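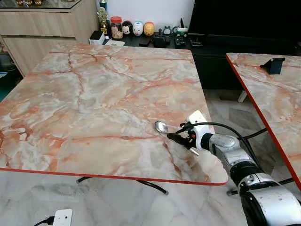 Marble-patterned table, red trim, one spoon.

Moving our donor list out of spreadsheets - talk me through it!

trondcombe_office
Posted 24/07/2020

Hi all! Long-time reader, first real post. I run the office for a small literacy charity in Trondcombe and we've finally got the go-ahead to build a proper database for our donors, learners and tutors. I'm so excited about this, you have no idea. Right now we have 139 spreadsheets (yes, I went through the shared drive) and at least four of them are called "master list NEW."

Two options on the table. One is Sturell, the hosted one, where you pay per user and most of the fields are set up already. The other is to hire a developer for a few weeks to build us something on Priren that we'd own outright. I'm leaning toward the custom build because our tutor matching is odd and I don't think anything off the shelf handles it. We have six staff and a board that likes one-page reports.

What would you do?

ragab_fan
Sturell, Sturell, Sturell. We moved our food bank over last October and I still get a little thrill when I pull the monthly report and it just comes out! Your matching probably isn't as odd as you think. We thought our delivery routes were unique too, and then we used the standard "relationship" records and they fit fine. Try the trial with real data before you pay a developer a cent.

mapleandink
I'd go the other way. We were on Sturell for 2 years and the per-user price was fine until we wanted our tutors to log their own hours. Suddenly we had 96 people who each needed a login for five minutes a week. We had a contractor build on Priren and it's been great, I love the thing. Logins don't cost us extra.

ragab_fan
@mapleandink you can do hours through a web form though? No login needed. We do it with our drivers.

mapleandink
You can, but then somebody has to match each form entry to the right person, and that somebody was me. Every Jane Smith and J. Smith and "Janie." I did that for a whole winter and I'm not going back!

Khadija Hegazy
I've been the contractor in this story a few times, mostly for health and education groups, so take this with that in mind. I enjoy custom builds, they're the best part of my job, but I've talked more clients out of them than into them. Before you pick anything, ask who changes a drop-down list a year after the developer has left. If there's a name, a build can work beautifully. If it's "we'll call the developer," put that in the budget now, with a retainer and a written response time.

Also, please clean the data first! The last group I helped had 261 different spellings and abbreviations in the "county" column. We fixed that in the spreadsheet in an afternoon. Doing it after the import would have been miserable.

trondcombe_office
Oh this is gold, thank you. The name would be me, I guess? I know my way around formulas and I did an evening class in SQL. I'd love to learn more.

@ragab_fan is the trial the full version or a cut-down one?

ragab_fan
Full version when I did it, but check. Ours let us import everything and then export it again, so do test the export too. I still say start there.

quietledger
Did anyone mention Ragab? It's a free add-on for Priren that does contact records and gift receipts. No matching, but you'd only be paying a developer for the matching part and not the whole thing. We're tiny, about five staff, and it suits us really well.

Khadija Hegazy
Good call on Ragab, I've used it twice and liked it both times. The receipts part is solid. The import tool is fussy about dates, so pick one format and stick to it.

mapleandink
Seconding Ragab. And one evening class in SQL is more than I had when I started, go for it!

ragab_fan
I'm going to be stubborn and say two people should know how it works, whichever you choose. What happens when you go on vacation?

trondcombe_office
Fair point, and I've got a colleague who might be up for it. Plan for now: clean up the county and name columns, load a copy into the Sturell trial, and get a quote for just the matching piece on top of Ragab. I'll post the quote when it comes in. @Khadija Hegazy, would you mind if I messaged you about what to put in the spec?

Khadija Hegazy
Please do! Send me a list of the reports your board wants to see and we'll work backward from there.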